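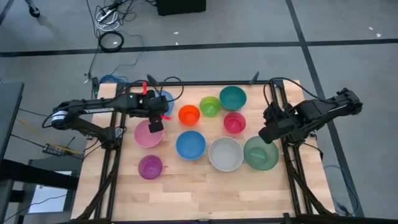
Most write-ups of two-arm manipulation dwell on the grasp. At Ellmont, the software group spends more of its time on the layer above it, a task planner called Tukus that decides which arm moves, when, and with what claim on the space between them.

The test problem is dull by design. Plastic bowls of different colors and sizes sit on a wooden table with an arm at either side. A bowl is an awkward target for a parallel-jaw gripper: the only useful contact is a thin rim, and every point on that rim is nearly as good as the next. Early versions of Tukus scored rim points one at a time and flipped between candidates on each update, so the wrist never settled.

"The perception output was fine," says Elikem Quansah, who maintains the planner. "We were throwing away the previous answer every cycle and then wondering why the arm twitched."

The fix was hysteresis. A new grasp point now has to beat the current one for 3 consecutive updates before the planner will switch.

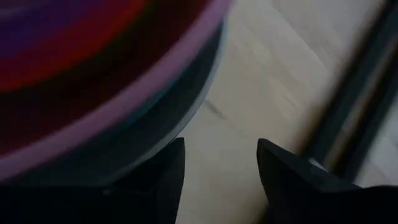 Close-range sensing is a separate module, named Atinga. It takes over from the overhead estimate once the fingers are near the rim, and it rejects wrist images taken at high joint speed. Blur is scored per image, and anything over the threshold is dropped before the rim fit. The controller then runs on the last accepted pose – for up to 10 control cycles, after which it slows the arm and waits.

Abena Amoah wrote the arbitration code. Each arm reserves a swept volume before it moves, and a reservation that overlaps another is queued. She tried a finer scheme with time-indexed volumes and took it out again. It saved little on a table this size and made the logs hard to read. 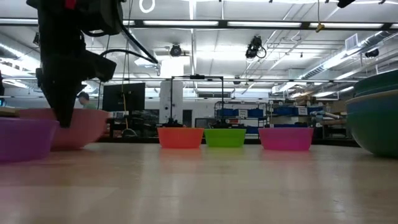 Replay is the part other teams ask for. Every run is stored with planner state, reservations and rejected images, and a change to any module is checked against the full set before it reaches hardware. The set held 2,116 runs when the Wurnberg branch was cut and holds 2,390 now. Amoah wants the older ones relabeled, as they predate the current blur score.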